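Accept cookies to keep reading? We use them to remember your settings. Manage choices

The window spot is my favorite place in the whole apartment and for most of the spring I couldn't use it, so I'm very, very happy to report that it's back! Everything that had been living up there got picked up, looked at, and either given a home or sent on its way. Sunshine the whole time, too.

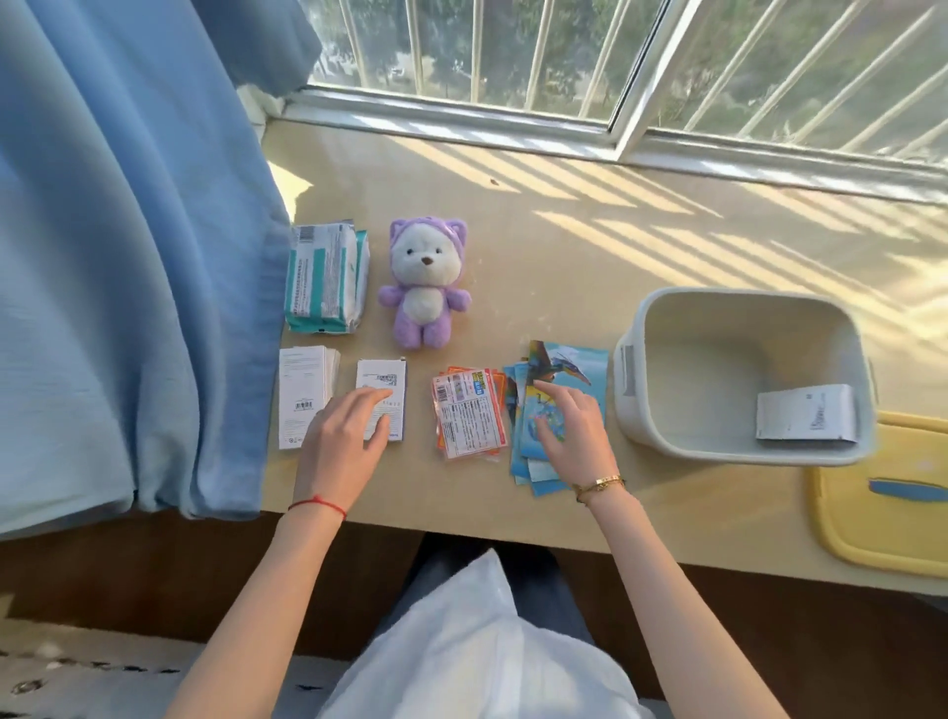
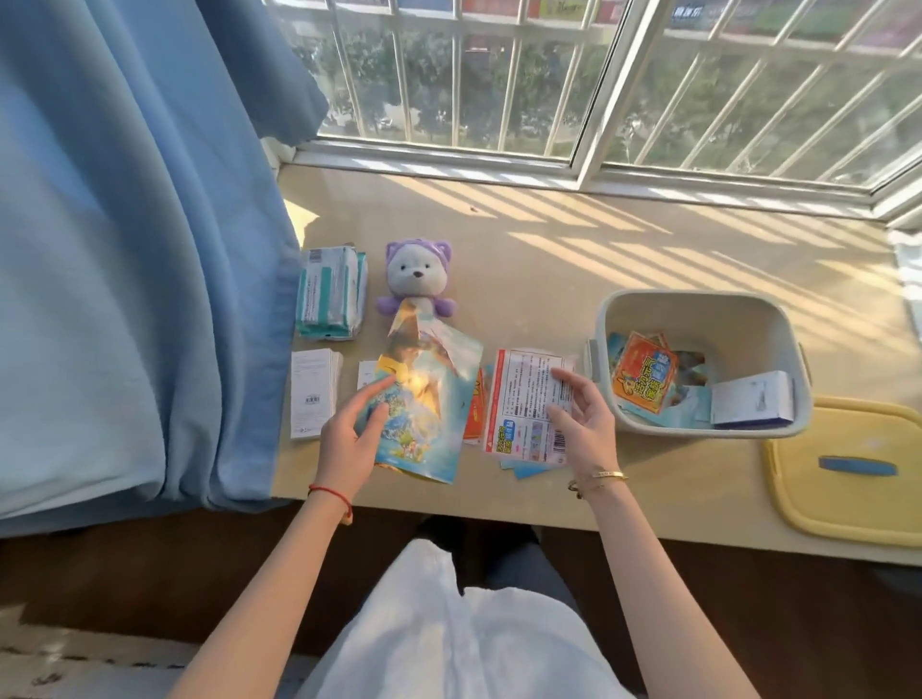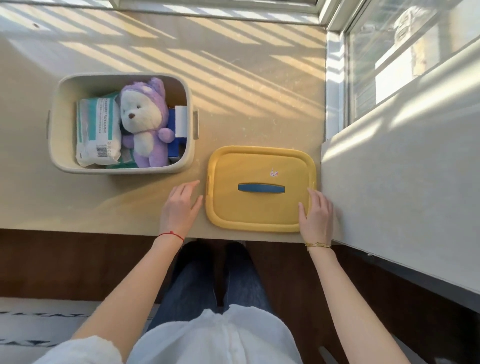

Wipes, dinosaur cards, the yellow box, and the purple bear, who shows up in all three.

I started with paper, because paper is where I always get stuck. The dinosaur cards were easy (keeping them, obviously - look at that pterosaur). We've been collecting them since last year and I once worked out that a full set is 100, so we have a long way to go and I've made my peace with it. I did sit down to sort them by color for a bit, which was no help to anyone but so much fun.

Then the packets and wrappers. I have a terrible habit of setting a wrapper down "for a second" when the trash can is 14 steps away. Yes, I walked it off to check.

The cream bin is the hero of the day for me. It came from Lillbridge, the little housewares place near the bus station, and it spent months under the sink holding one sponge. It has handles at both ends, so I can lift the lot down when I want the space and put it back after. I tried standing things up, laying them flat, bear on top, bear underneath... Bear in the middle, on his back, is the way to go. He looks like he's at a spa.

The yellow box is from Jarden and I love that color so much I'd paint a door with it. I'd been saving it for "something good," which meant it did nothing at all until May. My plan is for it to hold the small stuff, with the cards going in first.

Still on my list: a hook or a tieback for the blue curtain, which always wants to drape itself over whatever I put at that end. Ait Ali on the corner has some rope ones I've been eyeing. If you have a curtain like this and a trick for it, please tell me!

I had my coffee at the window this morning, a little after seven, with the stripes of sun coming through the bars, and stayed there almost 70 minutes with a book. Next up is the hall closet. Wish me luck, there are skates in there.

566 shares | 14 comments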